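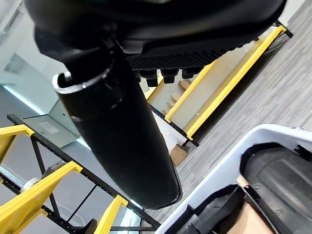 Saithong opens its stockroom in Bonthorpe, with Saturday pickup

BONTHORPE, July. Hi, I'm Fongchan Intarasuk, and I run Saithong, the packing supply shop that used to live on the ground floor of my aunt's building in Vurnden. We've moved! As of this month all of our stock is in one place, in Bonthorpe, and for the first time you can come and collect an order yourself.

If you've bought from us before, you know what we sell: cardboard boxes, mailers, tape, tissue, the stuff that small sellers go through faster than they expect. We carry 112 box sizes now. In Vurnden we kept most of them flat in a back bedroom (sorry to anyone who waited while I dug out the long ones), and I really wanted proper shelving before I wanted anything else. So that's where the money went.

The racks are black perforated steel with bright yellow rails, and I love them more than is reasonable. The holes in the posts mean we can move a shelf up or down when a new size arrives, and the yellow is easy to spot from the far end of the room when you're carrying a stack up to your chin. Sakda Onsri put the whole lot together with me over two very long weekends. He did the diagonal braces twice on one unit, after I told him the wrong side. He's still speaking to me.

We also kept the gray carpet. Everybody I asked said to pull it up and paint the concrete, and maybe one day we will, but it's quiet underfoot and kinder on your knees when you're sorting the bottom shelf. The streaky weave is pretty forgiving of cardboard dust too, which any packer will tell you gets everywhere.

What's changing for customers? Orders placed by 2 p.m. go out the same day, Monday through Friday. Pickup is Saturday morning, from nine until noon, at the side door. Bring your order number, and bring a car with the back seat down if you're getting the big double-wall boxes, please, we've seen some brave attempts with a bicycle.

The minimum order is gone as well. You can buy one box if one box is what you need. Bulk prices start at a bundle, same as before, and the 116 shops already on our monthly plan keep their current rate through the end of the year. You don't have to sign anything new.

A few people have asked about Skiris, our line of plain brown gift boxes with the tuck lid. Yes, it's back, and yes, we have the small square one again. We had 268 names on the waiting list for it, so those folks get an email first and the rest goes on the site afterward.

I'd also love for people to just come by and look. It's hard to pick a box from a list of measurements, I still get it wrong myself, so bring the thing you're shipping and we'll try it in a few sizes until it fits without rattling. Mugs, lamps, somebody's grandmother's clock, whatever you've got.

Press and customer questions can go to me, Fongchan, through the contact form on the Saithong site. For wholesale, ask for Sakda.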